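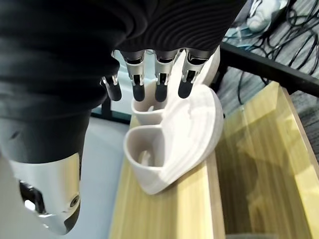

Sinéad Hayes
Columnist, Home & Table
April 8, 2025

I have nothing against hearts. I have something against paying $22 for one I can't drink out of.

The white heart-shaped double cup has been creeping into gift shops since September, and my sister-in-law gave us one for our anniversary. Two openings, one body, very sweet. Then you try to use it. Do we both lean in? Do we take turns? If I want a refill and he doesn't, who carries what?

Fans tell me it isn't meant for coffee. Fine, put nuts in it. Put olives in one side and the pits in the other. But I own bowls, and the bowls stack. A heart doesn't stack with anything, including another heart, and it takes up the shelf space of two mugs that would do the job better. Washing it is no treat either. I have yet to find a sponge that likes the pointed end of a heart.

The shop at Trelleck, where ours came from, calls it "a conversation piece." I've heard that phrase used for a lot of things that end up in a donation box. Ours started one conversation, and it was over where to put it.

I'll allow that plain white was the right choice. In red it would be unbearable. And if you two truly enjoy yours, keep it and ignore me. I'm still going to ask for two ordinary mugs next year, the kind with handles you can get your whole hand through.

Contact | © 2025 Plirketti Media | Back to top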